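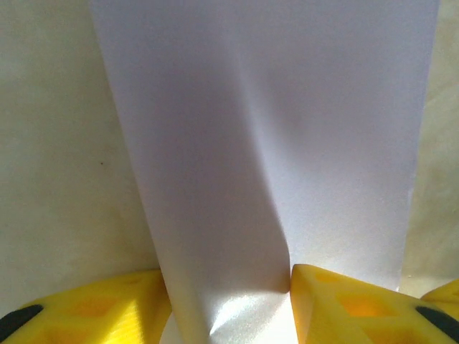

The letter from Woltow College came in April, while Najwa Mahasneh was away at her sister's, and it lay on the mat for nine days. By the time she opened it there was a second one underneath asking whether she had received the first.

The college wished to honour her at its scholarship dinner. She read the list of other names and knew two of them. One was a judge. The other had been in her year and had once borrowed a coat and kept it.

She had left Woltow thirty-eight years earlier with a second-class degree in geography and had spent most of the time since running the school meals service in Bistmont. She had gone to the dinner once before, as a student, to carry plates. They had paid her in cash at the kitchen door and let her take home the bread rolls.

She rang the number on the letterhead and got Samira Zoubi in the alumni office.

"I think you may have the wrong person," Najwa said.

Samira said she would check, and there was a sound of typing. "Former catering manager, Bistmont?"

"Yes."

"Then it's you. You were put forward by Yara Akl."

Najwa wrote the name on the back of the envelope. It meant nothing to her. She said she would come, and asked what time, and whether there was parking.

There was the question of what to say. Each guest had 4 minutes. She wrote something at the kitchen table about the value of education, and it sounded like something read out at a bus station. She wrote another about her father, who had sold a van to pay for her first year, and crossed out the part about the van. In the evening she took both across the landing.

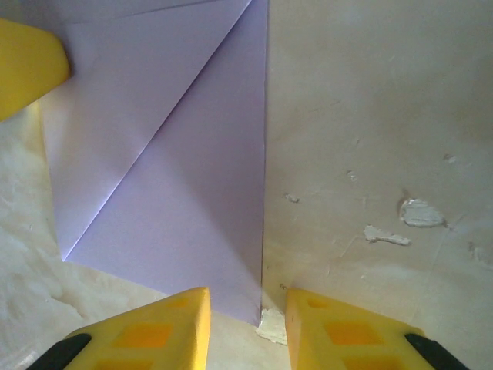
Put the van back in, Drita Pavlović told her, and take out everything before it. People would be eating. They would listen to a van.

"He'd have hated it being mentioned."

"He isn't invited," Drita said, and then, after a moment, "Sorry."

"No, it's all right. He'd have hated the food as well."

The dinner was at the Festico, a hotel near the station with a brown carpet and a ballroom on the first floor. Najwa got there at half past six and was given a badge with her surname spelt correctly and her year wrong. She left it. A man from the development office shook her hand and told her that tickets had sold well and that the aim was to pay for one more student than last year. He said this to the judge too, in the same words.

Her table was by the service door. She was glad of that. She could hear the kitchen, and she could tell from the sound of the trolleys that they were running late with the mains. A girl with a tray of water jugs came through backwards and Najwa moved her chair in without looking round.

The person on her left was a woman in a green jacket who had not touched her soup.

"I'm Yara," the woman said. "You won't remember me. I was at Tsai Road Primary."

Najwa had fed Tsai Road for eleven years. She remembered the building, and the boiler, and a serving hatch that stuck in wet weather.

"There was a fuss over unpaid dinner money," Yara said. "They were going to give us sandwiches in a different room. You came down and said that everyone would eat in the hall. You had an argument with the head. We could all hear it."

"I had a lot of arguments with the head."

"I was owing the most, I think. My mum kept the letter. It was the first thing I looked for when they asked us for names."

Najwa could not picture the child at all. She tried, and got only the hatch. She asked what Yara did now and Yara said she taught chemistry, at Woltow, on the second floor of the old block, where the geographers used to be. They talked about the windows there, which still didn't close.

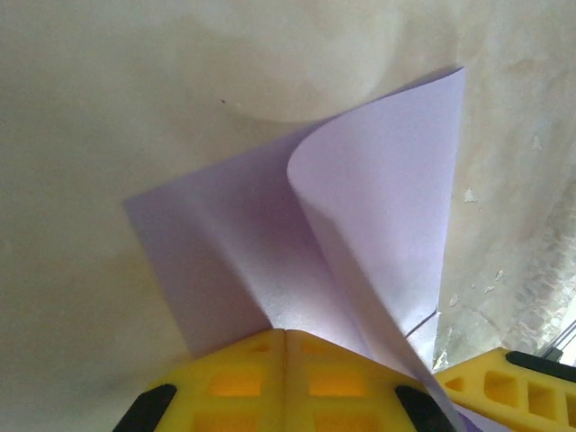

Would the next guest please make her way to the front, Nisreen Azar asked from the platform, and she read out Najwa's name, and the wrong year, and the word catering.

Najwa stood up. She had both speeches in her bag and she took out the second. There were three steps with no rail. She waited for the noise of the plates to stop, and when it didn't she turned towards the service door and nodded to the girl there to carry on.

"My father had a blue van," she said.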